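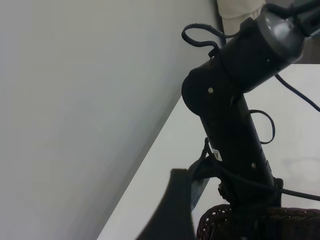

4.2 Serve reception at Ormsby

Does a steadier first pass win more sets? At Ormsby it did, and by a margin that delighted us. We coded 923 receptions over 7 club matches, and the side with the better passing average took the set far more often than we'd expected.

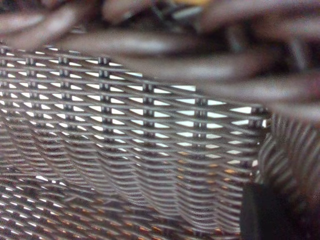

One Narkari coach, reading our draft, objected that weak servers flatter good passers, and asked us to split the data by serve type. We're so glad we did! Against jump serves the link held up beautifully; against floaters it faded, though with only 200 of those coded we'd love to see more.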